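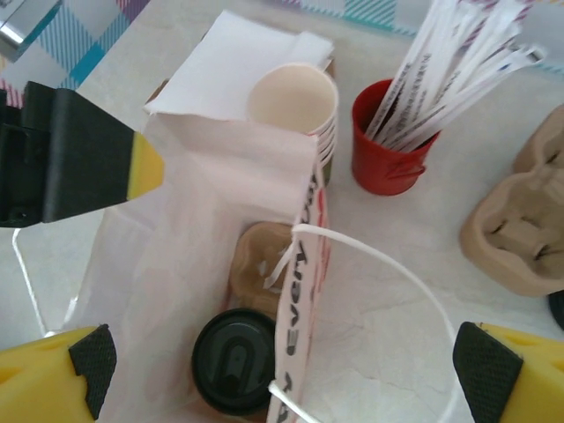

A white paper takeout bag with a string handle, on the marbled counter.

About Geraghty

Lunch and coffee, bagged and handed over. Been at it since March three years ago, same corner, same early hours. Started as a breakfast cart outside the old Koltimus building. Got too cold. Took the shop.

What we do

Office lunches mostly. Sandwiches, soups, grain bowls, a decent brownie. Coffee by the cup or by the box. Smallest group order is 3 people, biggest so far was 656 for the Pultis open day – we had soup pots on the stairs, never again without a second van. We have the second van now.

On a normal day it's around 200 lunches out the door before one. Walk-ins welcome too, but the line gets long at noon so order ahead if you can.

The food

Bread comes in from Clonar every morning, still warm on a good day. Soups made in house. Menu changes when we get bored or the tomatoes get bad. No avocado in winter, please stop asking. Egg salad is back, thank you to everybody who wrote in.

Allergies – tell us when you order, not at the door. We label every bag by name and tape the slip to the front. One small kitchen, so we can't promise nut free. We'd rather say so up front.

Bags and boxes

All paper bags, no plastic ones. Forks and napkins only if you tick the box. Return the coffee boxes and we take a bit off the next order, any condition, just empty them first.

Delivery

Free inside downtown, small fee past the river. 63 offices on the regular route now. Drivers go out twice, mid morning and just before noon. If your building has a weird entrance put it in the notes. Seriously, the notes get read.

Working here

Usually hiring for the early shift. It's early. Free lunch, paid breaks, home by mid afternoon. Drop in after the rush and ask at the counter, no resume needed but bring one if you have it.

Holiday hours

Closed 2024-12-25, open the next morning as usaul. Group orders for that week need to be in two days ahead.

Questions? Use the contact form or call the shop before ten. After ten we probaly won't hear the phone.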